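造形基礎演習 第4回 配布資料
「小さな魚をつくる:二色の部品と縞もよう」
2024年8月

前回の課題、みなさんの箱と栓はどれも面白かったです。寸法がきつくて入らなかった人も、削って合わせた跡がちゃんと残っていて、見ていてうれしくなりました。今回はいよいよ生きものの形に入ります。題材は魚。手のひらに収まる大きさで、3Dプリンターで出力します。

1.なぜ魚なのか

魚の形は、初めて立体を設計する人にとって本当によい教材です。頭から尾へ向かう流れがはっきりしていて、輪郭を一本引くだけでもう魚に見えてくる。しかも、そこからの工夫の余地がものすごく広いんです。背を少し高くすれば池の魚、胴を伸ばせば回遊魚、尾の付け根を絞れば急に速そうになる。線を数ミリ動かすだけで性格が変わるので、スケッチの段階でぜひたくさん遊んでください。

2.色の分け方

今回使える色は2色です。少ないと感じるかもしれませんが、2色あれば驚くほどいろいろなことができます。考えるときの手がかりは、どこで色を切り替えるか、そして切り替えた先にもう一方の色をもう一度出すかどうか、です。

たとえば前半分を白、後ろ半分をオレンジにしただけだと、二つの塊をつないだように見えがちです。ところがオレンジの側に白い縞を入れると、頭の白が尾のほうまで響いて、一匹の体としてまとまってきます。縞を斜めにすると、さらに動きが出る。まっすぐな縞と斜めの縞、両方をスケッチで描き比べてみてください。違いにきっとびっくりします。
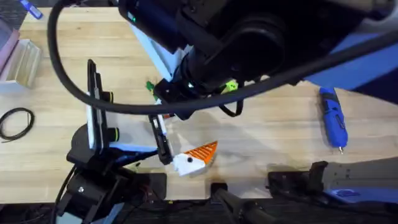 図1 白い頭とオレンジの尾をもつ小さな魚。尾側には斜めの白い縞、目は黒い丸ひとつ。

目の扱いにも注目してほしいところです。黒い丸がひとつあるだけで、どちらが頭かがすぐに決まり、表情まで生まれます。まぶたもまつげも要りません。丸の位置を少し前に寄せるとおっとりした顔に、上に寄せると何かを見上げているような顔になります。紙に輪郭をいくつか写して、丸シールを貼ったりはがしたりして試すのがおすすめです(この作業、毎年いちばん盛り上がります!)。

それから背景のこと。木目の淡い机に置くと、オレンジはとてもよく映えますが、白は少しおとなしくなります。作品は置かれる場所の色と一緒に見られるものなので、講評の日にどこに置くかも考えておきましょう。

3.設計の手順

(1)横から見た輪郭を原寸で描く。鉛筆で構いません。
(2)色の境目と縞の線を描き入れる。縞の幅は最低2ミリ。それより細いと、出力したときに線がつぶれることがあります。
(3)輪郭をモデリング画面に取り込み、厚みをつける。角はほんの少し丸めておくと、持ったときの感触がぐっとよくなります。
(4)目の丸を別の部品にするか、あとから塗るかを決める。塗る場合は浅いくぼみをつけておくと輪郭がきれいに出ます。
(5)ファイル名に学籍番号を入れて保存する。

工作室のプリンターには名前がついています。手前が「Orska」、奥が「Palma」。色の交換に慣れていない人はOrskaから始めてください。材料を乾かす箱は「Oven」と呼ばれていますが、食べ物は入れないこと。

4.講評で話したいこと

できあがった魚は、いろいろな向きに置いて眺めてみてください。まっすぐ寝かせたとき、頭を斜めに下げたとき、尾を手前に向けたとき。同じ形でも印象がずいぶん違います。斜めの縞は、魚の傾きによって水平に近づいたり、逆に立ち上がって見えたりします。自分の作品で「この向きがいちばん好き」という角度を見つけて、講評ではその理由も聞かせてください。うまくいかなかった縞の話も大歓迎です。

5.提出物

・原寸スケッチ(色分けを描き込んだもの)
・出力した魚 一匹
・200字以内のコメント。色の切り替え位置をどう決めたかを書くこと

コメントは短くてかまいませんが、「かわいいから」だけで終わらせず、どの線がかわいさを生んでいるのかまで書いてみてください。みなさんの魚が机に並ぶのを、今から楽しみにしています。

シェア 4 コメント 2

関連する資料
・第3回 箱と栓:はめ合いの寸法を決める
・第5回 Skumsteadの積み木から考える重心
・工作室の使い方(Orska/Palma共通)
・Ovenの乾燥時間一覧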